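第五章　设备选型与预算编制

学习目标

学完本章后，读者应能够：
把一项作业需求写成可以询价的技术条件；
区分购置费用与全周期费用，并据此编制预算表；
读懂供应商报价单中的分项，找出漏项；
为小型机械臂工作站制定采购进度和验收办法。

5.1　从作业出发

前四章讨论了机械臂的结构、末端执行器、传感与标定。从本章起，我们换一个位置，站在出钱和用设备的人一边考虑问题。技术人员写的采购申请常常从型号开始：某型机械臂，负载多少，臂展多少，重复定位精度多少。财务人员看到的则只有一个总价。两份材料之间缺少一段说明，即这台设备要在什么地方、拿起什么东西、放到哪里去、每天做多少次。

这段说明称为作业描述，应当在询价之前完成。作业描述不需要写得很长，一页纸通常就够，但其中的每一项都要能够核对。以桌面拿取类作业为例，至少应写明下列内容：

对象的种类、外形和材质，其中最轻、最重、最小、最大的各是哪一件；
对象是单独放置，还是与其他物品混放；
台面的材料、尺寸和反光情况；
光照条件是否固定；
人员是否会在设备运行时进入工作范围；
单次作业允许的时间，以及允许的失败次数。

混放一项最容易被忽略。样品间里的演示多半是在清空的台面上进行的，而家庭、办公室和小型实验室的台面上，杯子、瓶子、纸盒、文具往往挤在一起，夹爪下降时所需的空间并不总是留得出来。

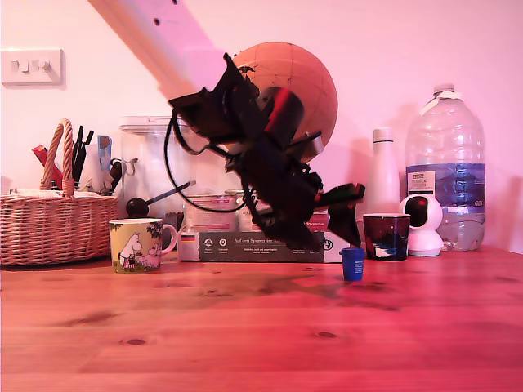 因此，在作业描述中应当单列一栏“周围物品”，记录目标物四周最高的物体和最近的物体。夹爪的外形尺寸要与这一栏对照，而不能只看开口行程。开口行程足够、外壳过宽的夹爪，在空旷的台面上表现正常，换到拥挤的台面上就需要先移开旁边的物品，作业时间随之增加。线缆也占空间。线缆从夹爪侧面绕出时，弯曲部分的外缘应计入末端的总宽度，报价阶段就应向供应商索取带线缆的外形图。

透明物体也要单独注明。玻璃罐和透明塑料瓶会给深度相机带来困难，若作业对象中包含此类物品，传感器的选择和预算都要相应调整。

5.2　费用的构成

设备的费用可以分为购置费用、安装费用、运行费用和退出费用四类。

购置费用包括机械臂本体、控制器、末端执行器、相机、计算机和软件许可。初学者容易把本体价格当作购置费用的全部。在小型工作站中，末端执行器和相机所占的份额并不低，若需要更换多种手指，还应加上手指的加工费和备件费。

安装费用包括台架、电源、网络、防护、标定和培训。其中标定费用常被写成“含在服务中”，采购方应当问清楚含几次，搬动设备之后重新标定是否另行收费。

运行费用包括电费、耗材、维护、人工和停机损失。耗材在拿取类作业中主要是指垫、线缆和被损坏的作业对象。用于试验的杯、盒、瓶也应列入耗材，按每月的用量计算。

退出费用包括拆除、数据清除、转售或报废处理。金额一般不大，但公共机构在立项时往往要求列出。

下面给出一个简化的例子。Pleltisel是一家做餐具回收的小公司，计划在分拣间设置桌面工作站，由工程师伊薇塔·耶利内克（Iveta Jelínek）负责编制预算。她把全周期费用设为100份，先按经验分配，再用报价修正。第一稿中，购置费用占52份，退出费用占8份，其余归入安装和运行。收到Mallum和Essien两家供应商的报价后，她发现两家的本体价格接近，差别集中在维护合同上：前者按年收费，后者按次收费。若只比较购置费用，两份报价几乎没有区别；按预计的使用年限展开后，排序取决于每年需要上门服务的次数。

这个次数在采购之前无法准确知道。耶利内克的做法是分别按低、中、高三种情形计算，并在预算说明中写明所用的假设。审批人可以不同意她的假设，但能够看到改变假设后总额如何变化。本章习题将要求读者用同样的方法完成一张预算表。

5.3　试用与验收

条件允许时，应在签订合同之前安排试用。试用的目的是检验作业描述中的条件能否满足，所以对象必须由采购方自己准备，且应当取自日常使用的物品。供应商带来的标准块适合检验精度，不适合检验拿取能力。

一次性杯子是一种合适的试用对象。它重量轻，杯身有锥度，侧壁受力后容易变形，加盖与不加盖时的刚度又不相同。夹持力设置偏大，杯身会被压扁；设置偏小，杯子会从指间滑下。用它试用一个下午，往往比阅读参数表更能看出夹爪的力控制水平。

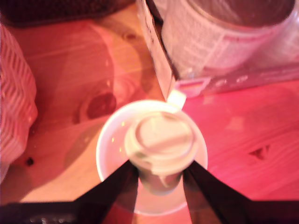 试用时应固定夹持位置，分别记录靠近杯口、杯身中部和靠近杯底的结果。杯中是否装有液体也要记录，装液体的试验宜放在最后，并事先确认夹爪和线缆的防护等级。杯子放在碟子上时，夹爪的下降高度受碟沿限制，这一情形应与杯子直接放在台面上的情形分开统计。

环境光同样需要记录。彩色灯光、窗外直射光和台面反光都会改变相机得到的图像。若实际使用地点的光照会变化，试用就应在不止一种光照下进行。只在供应商展厅的光照下完成的试用，其结果在验收时不宜作为依据。

验收条款应写入合同，并与试用采用相同的对象和记录方法。一个可以执行的条款通常包含对象清单、试验次数、合格标准、失败的定义和复验安排。例如规定“对清单中的每种对象连续拿取100次”，还必须说明什么算失败：夹空、滑落、压坏、碰倒邻近物品，是否一并计入。失败的定义不清，是验收争议最常见的来源。

5.4　采购进度

采购进度应从投入使用的日期向前推算。Oridia实验室的埃贝·林德奎斯特（Ebbe Lindqvist）在编制计划时使用一张倒推表，表中依次列出投入使用、验收、培训、安装、到货、签约、试用、询价和作业描述定稿。该表的定稿日期为2022-11-05，此后对作业描述的任何修改，都要重新核对已发出的询价。

倒推表中最容易低估的是到货与安装之间的时间。台架、电源和网络由不同部门负责，设备到货时若有一项没有完成，安装人员就要再来一次，由此产生的差旅费一般由采购方承担。建议在签约之前逐项确认责任人，并把确认结果附在合同后面。

另一处需要留出余量的是末端执行器的修改。试用中发现手指过宽、过短或表面过滑，都可能要求重新加工。重新加工之后还要再次试用。计划中若没有这段时间，使用者往往会接受一副不合适的手指，再用增加人工的办法弥补，这部分人工最终仍会出现在运行费用里。

5.5　本章的安排

以下各节依次展开上述内容。5.6节给出作业描述的标准表格和填写说明；5.7节讨论报价单的分项比较；5.8节介绍租赁、分期和一次性购置的计算；5.9节说明备件数量的确定方法。读者在进入5.6节之前，应先选定一项自己熟悉的桌面作业，量出台面尺寸，列出台面上的全部物品，并称出其中最重一件的重量。后面各节的练习都以这份记录为基础。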